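Subject: Re: [packing] Flat bags, overlap and where the label goes
From: Halldóra Vídalín
Date: March 17, 2018

Replying to Darnell's points in order, with the bag question first.
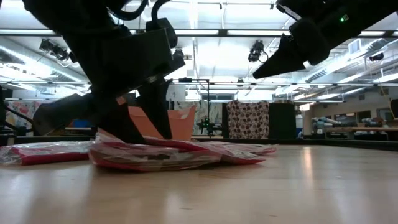 Darnell Yazzie wrote:

> We are still getting returns with creased contents from the Kneževič
> orders. I think the clear bags are too big for what goes in them. Can
> we drop a size? Also, Tavion wants the bags counted into the bin
> straight from the table, without squaring them up first. Any
> objection?

1. Bag size. I would hold off on the smaller bag. I repacked 40 pieces in it in January and the fold had to be tightened on most of them, which put a hard line across the front panel. The slack in the current bag is air. Press from the sealed end toward the flap with a flat hand, then close the flap. Do not roll the bag to get the air out — rolling moves the contents to one side and the plastic bunches there.

2. Squaring up. I do object, mildly. Clear plastic slides on itself, and a loose row where one bag rides up on the next gets miscounted. It also bends the edge of the lower bag when something heavier lands on top. Lay them flat with a gap, check the flaps, then stack them with the flaps at alternating ends. A stack of over 40 leans, so split it.

3. Label position. The Pultus sheet says lower right, on the back. Dario has been putting it on the front, where it covers the print. Back, please, and not across the flap. If the label crosses the flap the bag can't be opened without tearing.

4. Crumpled bags. A bag that has been folded over more than once won't lie flat again. Replace the bag and keep the contents. Shoshana has the spares on the shelf by the scale, two sizes, and the larger one is correct for this order.

The last Sornmont carton was packed at 59 per layer and the lid bowed. I have asked Etance whether they stock the same carton with a deeper lid. Until they answer, stop a layer short and fill with paper.

Darnell, can you send me the order numbers for the creased returns? I want to see whether they came out of the same carton.

Halldóra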